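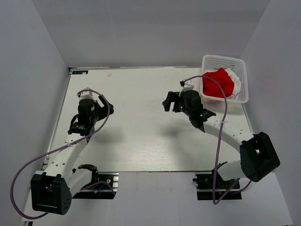 Golshifteh Daneshvar asked: do reds and whites really have to go in separate loads, or is that something my mother made up? My basket only ever has a few things in it and I resent running the washer twice.

2 answers

Niloufar Shirazi
Depends on the red. New cotton is the worst. Wet a corner, press it with a white paper towel and look at the towel. Pink means it goes alone, cold, until it stops. I had a Starkthorpe beach towel that took 6 washes to quit, and I now own a lot of pink socks.
If you do get pink on something, keep it out of the dryer. Soak it in oxygen bleach and cool water overnight (check the label first), then rewash.

Lukian Stetsiuk
been mixing everything for years, cold water, never a problem. all my stuff is gray though

Comment from Golshifteh Daneshvar, Mar 17, 2022
Did the towel test. Very pink. My mother has been informed and is being unbearable - do those color catcher sheets do anything?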